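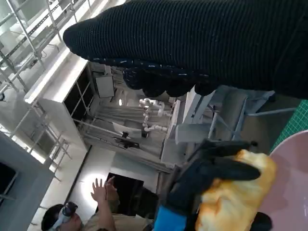 **Evholm opens its robot lab to the neighbours**

We're throwing the doors open on Tuesday and I can't wait! I'm Angeliki Karamanlidis, I look after visits here at Evholm, and last time we had more than 400 people through (the biscuits went first). Come and watch our arms pick up soft, awkward things, which is harder than it sounds, and have a go at steering one yourself if you're over six.

Demos last 25 minutes and each group takes up to 30 people, so do book. It's all free. We're on the Murnska side of the canal, blue gate, doors at 10 am.

Press are welcome any time before lunch – just ask for me at the desk.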